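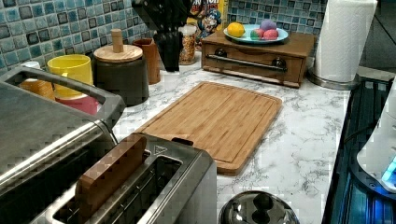 The kitchen bench, toaster and those blue-green tiles.

I was on the phone to Mairéad last night, well past nine, and she asked when I'd stopped checking in with him before I spent money. I couldn't tell her. It's been three years since I left and I still caught myself, in September, standing in the Floltwood shops with a $24 doona cover in my arms, rehearsing what I'd say about it when I got home. To whom? The cat?

People ask about the yelling, and there was plenty of that, but for me it was mostly the money. My pay went into his account and I got $200 a fortnight back for groceries, petrol and anything the kids needed, and I had to hand over the receipts. Once I was $57 short and he made me go through the lot at the table until after midnight. I thought that was just what being bad with money felt like (I was a payroll clerk, for heaven's sake!).

It was Biljana at work who quietly asked if I'd like my pay split two ways. She never pushed, she just left the form in my tray and made me a cuppa. I put away a little each pay, and by the time I rang the support line I had $188, and a lovely worker called Homa helped me with the rest, the bond and the Centrelink forms and the school at Turkmont.

My sister still says I should have gone sooner. I love her, and she drove four hours with a trailer to get us, but I don't argue it with her any more.

Anyway, I bought the doona cover. It's yellow, and the cat has claimed it already.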